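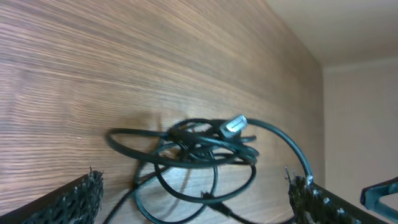
Reading time: 2 minutes

Unit 3: How Wood Moves Indoors

Wood takes in and gives off moisture for as long as it exists. When the air in a room is damp the cells swell, and when the heating comes on they shrink. Most of the change is across the grain. Along the grain it is so small that furniture makers ignore it.

Terms for this unit
Moisture content: weight of water divided by the oven-dry weight of the wood, as a percent.
Fiber saturation point: cell walls full, cavities empty. We will use 28 percent in all problems. Above this point the size does not change.
Tangential shrinkage: along the growth rings. Often twice the radial figure, and the main cause of cupping.

Worked problem
A block weighs 183 grams oven-dry and takes up 12 grams of water. 12 divided by 183 is 0.066, so the moisture content is 6.6 percent – dry even for a heated house.

Before next class read the Nitura chapter on solid tops and skip the section on kilns. Bring a calculator and your block weights from the June sheet.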